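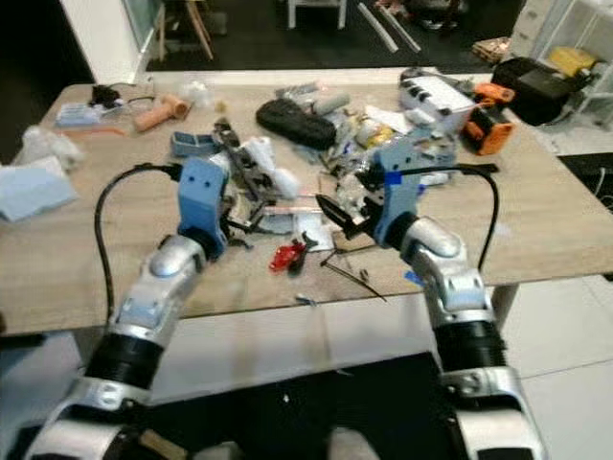

Two-armed robot learns to clear up after people by practising in real mess, Idus team reports

Cliltthorpe, February — A research group at the Idus laboratory in Cliltthorpe has found that robots learn to sort and put away everyday objects a good deal better when they are taught in rooms that have been left just as people left them. The work, carried out over the winter under the project name Hayat, is set out in a report released this morning, and the team would be delighted to hear from anyone who would like to read it.

Teaching a robot by guiding its arms through a job is nothing new, and many groups around the world do it very well. The usual habit, though, is to start with a clean table and a handful of well-chosen objects. The Hayat team wondered what would happen if they stopped tidying up first. They recorded 593 guided runs in ordinary working rooms, among tools, packaging, cables, half-built parts and whatever else had gathered there, and used 400 of them to train the robot's control program. The others were kept for checking the results.

"We had been spending the first part of every morning clearing the tables, and then wondering why the robot was so easily put off by a stray bag," said Agnes Løken, who leads the project. "It was Gunvor who asked, very politely, why we were doing all that housework. I am a little embarrassed at how long we took to try it her way, but I am very glad we did." 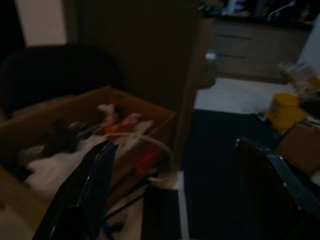 The view between the gripper fingers, with an open cardboard box of mixed items to the left.

The second part of the method concerns where the robot looks. Besides the wide view from the head, which takes in both arms and the table, the program is given close views from the grippers. Boxes are a particular trouble for a robot, as soft things slump over hard ones and a good deal is hidden by the walls. The program learns for itself how much weight to give each view at each moment, leaning on the head camera while an arm is travelling and on the gripper camera as the fingers close in.

To test the idea, the team set the robot 100 pick-and-place tasks it had not met before, in rooms that had played no part in the training. The program taught in untidy rooms finished 30 more of them than a second program taught with the same number of runs on cleared tables. Both were given the same time and the same number of tries.

Liam Haslam, who ran the tests, was keen to mention the failures as well. "Clear plastic is still hard for it, and so is anything long and thin that has got tangled up with something else," he said. "It will sometimes take hold of a cable and bring half the table along — we have a whole chapter on cables, and I would encourage people to read that one first."

The grippers' printed parts were drawn up by Wenche Brekke at Prakau, the workshop that has supported the project from its early days. The drawings will be shared along with the report, and Wenche has kindly offered to answer questions from groups wishing to print their own.

The next stage will look at whether the robot can learn to ask for help when it is unsure where a thing belongs. Ataahua Tuhiwai joins the group to lead that work, and rooms are now being sought in and near Cliltthorpe. Offices, workshops and school craft rooms are all welcome, and there is no need to tidy before the team arrives.

Copies of the report and interviews with the researchers can be requested from the Idus press desk in Cliltthorpe.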